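Posted to the Repair and Refurb board, 1st October

## Arms on the phone bench: what happens to the people who worked it?

I work at a phone refurb shop called Flinden. We take in 3,000 handsets a month, check them, grade the cosmetics and pass them on to resellers. Since July there has been a pair of small robot arms on the wood table where two of us used to grade by hand. The plan is that the arms do the picking up, turning and setting down, and we do the judging.

My manager says no jobs are going. I believe him more or less, but my day is already different and I don't know what to ask for. I used to do 800 phones a month start to finish. Now I clear jams, redo grades and fill in a log. Same pay, same title. Has anyone been through this?

— bench4

### Skarar

We did the same thing at a tablet place two years ago. First, get your job description rewritten. If you are tending arms, it should say so, and it should say who trains you and who signs off when a grade is disputed. We let that slide and ended up blamed for scratches we had never touched.

Second, go and look at the work as it is done now and decide which parts still need a person. Ours looked a lot like this:

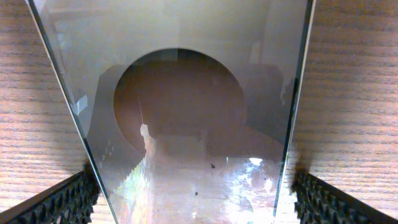
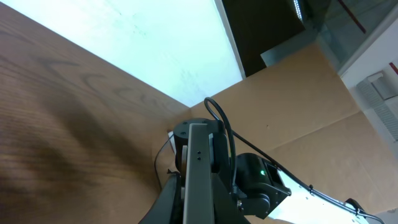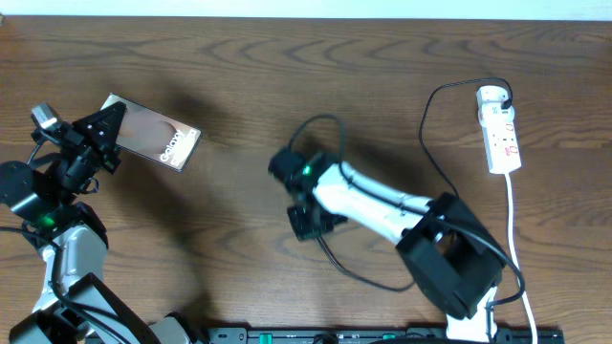 ### What I would ask your manager

- Who is allowed to stop the arms, and does stopping them count against anyone's numbers?
- Is log time counted as work time? Ours wasn't for the first 6 weeks.
- Do you still get to grade some phones by hand? Your eye goes off if you don't. Glass is the hard part — a reflection and a scratch can look alike, and you only stay good at it by handling a lot of it.
- Are you getting trained on setup, or only on clearing up after it?
- Where do the cables run? I'd want them kept away from where people reach in.

The last one sounds minor. I spent a good part of my first month asking for cable clips.

On pay, we got a small raise, but only after the job description was changed. Asking before that went nowhere.

### Tastetti

Automation always means layoffs, they just say it doesn't. Start looking.

### Apaza

I don't agree with Tastetti. Our shop put arms in and nobody was let go, though two people who left were not replaced, so make of that what you will. What I miss is the talking. With two people at a table you ask each other about a borderline grade. Now I ask a supervisor, who is usually on the phone.

Ask if you can keep a second person at the bench for part of the shift. We got that for mornings and the disputed grades went down.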